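The Little Tram That Came Without a Driver

By Karlijn Smits
01/10/2019

My first Stoyanova tram was missing its driver. I bought it in a charity shop in Fekorcombe for 14 dollars, in a box which somebody had closed with brown tape, and I did not look inside until I was home. The tram itself was in very good order. The colour was still strong, the doors still opened, and the small bell under the floor made its sound when I pushed it over the kitchen table.

Stoyanova was a small maker of clockwork and push-along toys. Most collectors know the fire boats, which are large and have a real pump. The trams are less known, and for this reason they are still cheap. They were made in the factory at Trirnness for only a few years, and then the factory changed to kitchen scales.

There are two bodies. The early one is pressed tin with the windows printed on it. The later one has open windows, so the passengers can be seen, and it has 126 on the bottom as the catalogue number. The number 139 is the same tram with a trailer. Sellers often mix them, because the trailer gets lost and then a 139 is offered as a complete tram. Look for the hook at the back. A 126 never had a hook, only a flat plate with two rivets.

My tram is a 126, and it should have a driver and five passengers. I had the passengers. They are made of a soft plastic, and their faces were painted by hand, so no two are looking in the same direction. One lady in a green hat looks as if she has just remembered the oven. I am very fond of her. 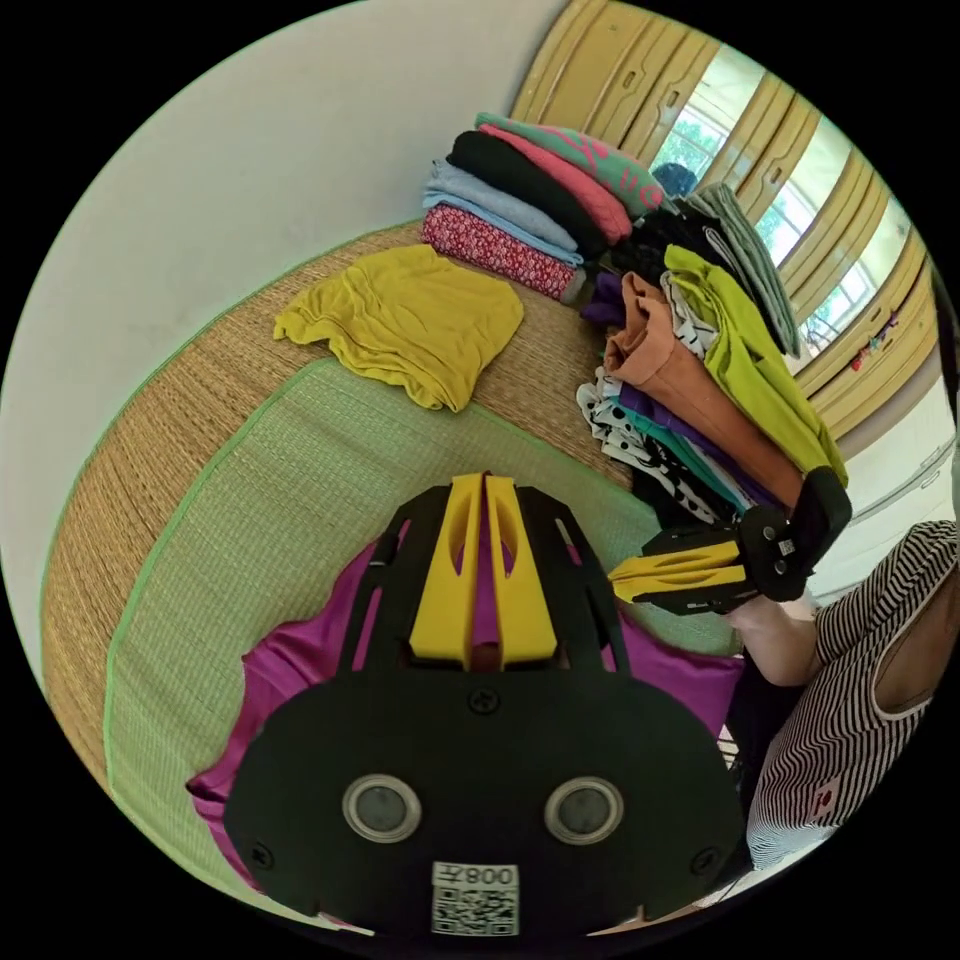 How can a buyer know if the driver is original?

Look at his feet. The original driver has a square peg under the left foot only, and it goes in a square hole beside the brake handle, while the copies have a round peg and turn around when the tram moves.

The copies were sold by Fonico, a mail order firm for toy parts, and I must say they are not bad. The cap is a little too high and the blue of the jacket is lighter. For a tram that children will play with, I would buy the copy and be happy with it. I had one for two years and my nephew never complained, although the driver was often facing the passengers.

The right driver I found at last in a tin of mixed figures, between some farm animals and a footballer with one arm. The seller wanted to sell only the whole tin. I paid it, and now I own also a great number of sheep.

Cleaning is simple but it wants patience. I use a soft brush first, then a cloth with a very small amount of soap. Please keep water away from the bell, for the spring is plain steel and it rusts quickly. The printed tin of the early model should never be rubbed on the corners – the yellow line goes first, and it cannot be put back in a way that looks right.

For the wheels I take one drop of sewing machine oil on each axle. More than this will run out on the shelf.

I am still looking for the trailer, even though my tram has no hook to pull it. The colour was called "harbour grey" in the catalogue, and the best one I saw had the number 616 on its side and all its little benches. It was sold before I could find my purse.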